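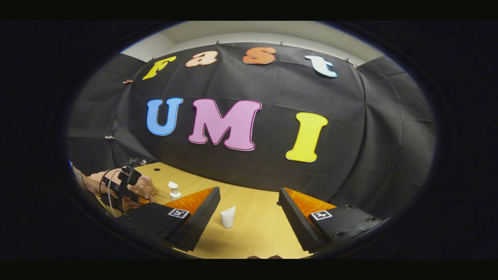

Letras de colores sobre la tela negra.

El inventario

Shafiq Pramanik llegó a Undstead en febrero con una maleta y la llave de la tienda de su tía. La tienda llevaba cerrada cinco meses. Vendía botones, hilo y cremalleras, y olía a cartón.

El abogado de Hetlow le había pedido una lista de todo. Empezó por los cajones de la izquierda. Botones de nácar, botones de hueso, botones de abrigo. Apuntaba el precio de la etiqueta y pasaba al siguiente.

El segundo día entró una mujer y pidió hilo verde. Él le dijo que no estaba abierto. Ella contestó que la puerta sí lo estaba, dejó una moneda en el mostrador y se llevó el carrete. Shafiq lo tachó de la lista.

Al día siguiente vinieron dos personas más. Una quería una cremallera de 17 centímetros. La otra preguntó por la tía y, cuando supo que había muerto, se quedó un rato mirando los dedales.

El abogado llamó a las 11.

—¿Ha terminado?

—Me faltan los cajones de la derecha —dijo Shafiq.

—Con eso acaba hoy.

—No creo. Hay gente.

Colgó, buscó las tijeras y preguntó a la señora cuántos metros de cinta quería.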